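Tips From the Two-Arm Bench: Cables, Fingers and Small Household Things

If you've followed the Lendano build for a while, you know it began as a pair of small arms on a folding table and has slowly taken over one end of our shared workshop. Several of you wrote in over the winter asking how we keep it going without spending every evening under the bench, so I've gathered up the tips that have saved us the most grief. They're in no special order, and some of them are so simple I'm a little embarrassed to write them down, but those are usually the ones I wish I'd had at the start!

Give the wrist cable a big, lazy loop

Our first wrist cameras were wired very neatly. I was proud of that wiring. The cable ran tight along the link with a tie every couple of inches, and it looked like something out of a catalog until we rolled the wrist all the way over and pulled the plug half out of its socket. These days we leave a generous arc standing up over the camera housing and tie the cable down farther back along the arm. Buy a cable in a bright color if you can (ours is purple), so that you can follow it with your eye when two arms are close together and everything else is black and white.

Before you tie anything down for good, turn each joint by hand to the end of its travel with the power off, and watch the loop the whole way. If it catches on a bracket at any point, move the tie and try again. It's ten minutes of fiddling, and you'll thank yourself for it.
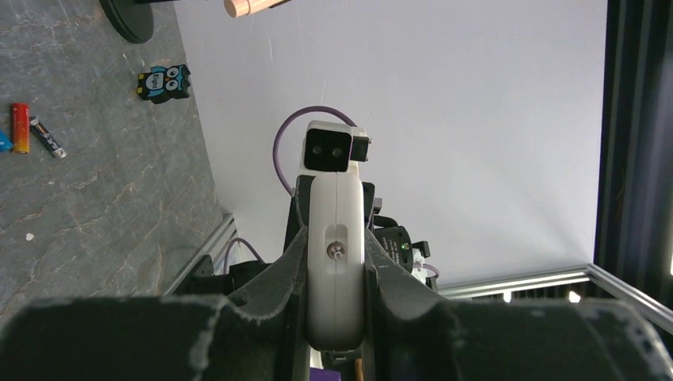
Wall in the table

I can't say enough good things about walls. A battery that rolls off an open table will go under the heaviest thing in the room, and it'll take you the rest of the evening to get it back. We boxed in our work surface with plain pale panels and ran metal profile up the corners. The panels scuff, of course. Wipe them with a damp cloth now and then and let the scratches be.

The pale color helps the cameras too. We had posters and a tool rack behind the table in the beginning, and the Clollel software (that's our own little program, named after a typo that stuck) kept finding interesting things in the background. Against a plain panel it settles down nicely. The marbled gray top was a leftover, and I worried the veins would confuse it, but so far it hasn't minded.

Keep the arms at the front edge with both bases on the same rail line, and leave the middle of the table for your objects. It's tempting to mount them farther in so they can reach the back wall, and we did try that for a month or so. 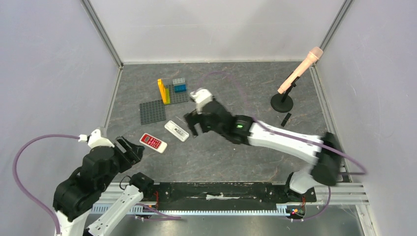

We ended up moving them back again, and I'm glad we did. With the bases at the front there's room to get your hands in from above when something needs straightening, and the elbows have somewhere to go when both arms are reaching for the middle. Do stop both arms before you reach in, please, even for a quick nudge. Put the stop switch where your other hand naturally rests.

Practice on what's in the junk drawer

People ask me what to buy for practice objects, and my answer is to go home and open the junk drawer. Remote controls are wonderful. They're long, light, a bit slippery and rounded at the edges, and they lie flat so the fingers have to come at them properly. Batteries are good once you've got the hang of remotes. Building bricks on a baseplate are harder than either, and I'd save them for a day when you're feeling patient. We keep a notebook of grips, and at last count we had written down 681 of them, of which 474 were keepers. Most of the rest were my fault for putting the object too close to the wall.

One of the best shapes for a beginner is the universal air conditioner remote, the kind with a little screen at the top and a great crowd of buttons. It gives you a long straight side to close on. Bring the fingers in slowly from both sides at once and stop as soon as they've got it.

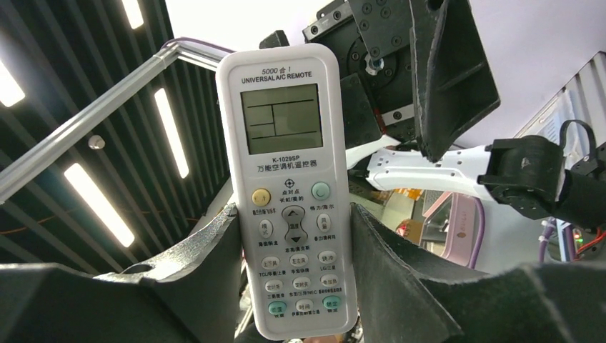 Squeezing harder is nearly always the wrong cure when things slip. Look at the finger faces first. Dust and skin oil build up on them, and a wipe with a barely damp cloth at the end of each session does more than any setting I've changed. If the edges have gone pale and scuffed, you can still use them for a good long while. I retire a finger when the face itself has gone uneven, and I check by laying a straightedge across it.

Print your spares in pairs, by the way. A new finger next to an old one never closes quite square, and you'll chase that little lean for days thinking it's the motor. Our Maldonado fingers (so called after the street the workshop is on) take about 46 minutes each on our printer, so there's no excuse for not having a spare pair in the drawer.

Batteries want a gentle touch

For small round things like an AA cell, line the fingers up so they meet the sides squarely, and go in low enough that the weight doesn't swing. We practice moving cells upright, one at a time, with the charger set nearby at an angle. Leave the charger unplugged while you practice, and use cells with their wrappers whole. Throw out of the practice box anything with a nick in it and take it to battery recycling.
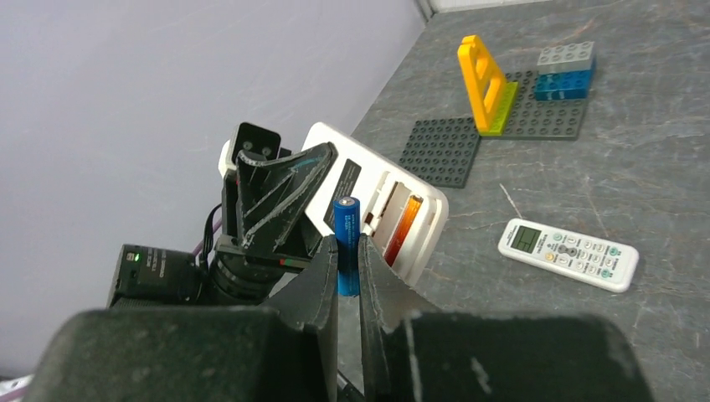 Slow the last inch of travel way down. We run at full speed across the open table, then drop to a crawl near the object, and we do the same on the way out. Our early attempts had the arm whisking away the moment the fingers closed, and cells went everywhere. I still find one behind the compressor from time to time.

A last word on the evening tidy

Set a kitchen timer for the end of the session. Park both arms, switch off at the strip, and run a hand along every cable to feel for kinks. Snug the bracket screws once a week, by hand, with the short end of the key so you don't strip the plastic. We write the date on a strip of tape inside the Emska box, which is our old cookie tin for screws and ties, and change it whenever the check gets done. I also do a full going-over every 200 hours of running time, with fresh ties at both wrists.

If you've got a better way of keeping the cable off the elbow when the arm folds in close, please do write and tell me. I've tried felt, elastic and a curtain ring, and the curtain ring is winning at the moment.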